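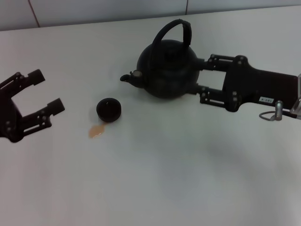 Comprei uma chaleira da Fidon em julho e desde a segunda semana a água sai com gosto de plástico. Ela é preta, e uso em cima de uma mesa branca encostada na parede de azulejo cinza claro. O vendedor jurou que passava depois de 5 fervuras. Já fiz 15 e continua. No site da Ollurden vendem um "pó purificador" para chaleira, 80 reais o pote, e desconfio muito disso. Alguém já usou? Resolve ou é vinagre em pó com rótulo bonito?

Perguntado por Hinata Hoshino
3 respostas

Resposta mais votada
Não compre o pó. Li a composição de um parecido e era ácido cítrico e corante. Ponha 500 ml de água com o suco de um limão, ferva, deixe de um dia para o outro e enxágue bem. Depois ferva só água umas vezes e jogue fora. Dito isso, não prometo nada: limão tira calcário, e gosto de plástico costuma vir da tampa ou do visor de nível. Cheire a tampa separada, se ela sair. Se o cheiro estiver ali, peça a troca e guarde a nota. Essa história de "passa sozinho" é conversa de vendedor até prova em contrário.

Resposta 2
a minha é Orlandini e nunca deu gosto nenhum, troca de marca

Resposta 3
Discordo em parte da primeira. Você testou a mesma água numa panela? Aqui em casa eu culpei a chaleira durante meses e o gosto era do filtro da torneira, um Naltside vencido. Ferva na panela, deixe esfriar e prove as duas lado a lado, de preferência sem saber qual é qual. Bicarbonato também recomendam em todo canto, mas comigo só deixou um resto branco no fundo.

Comentário de Hinata Hoshino
Da panela ainda não testei. Vou fazer hoje à noite. A tampa da minha não sai.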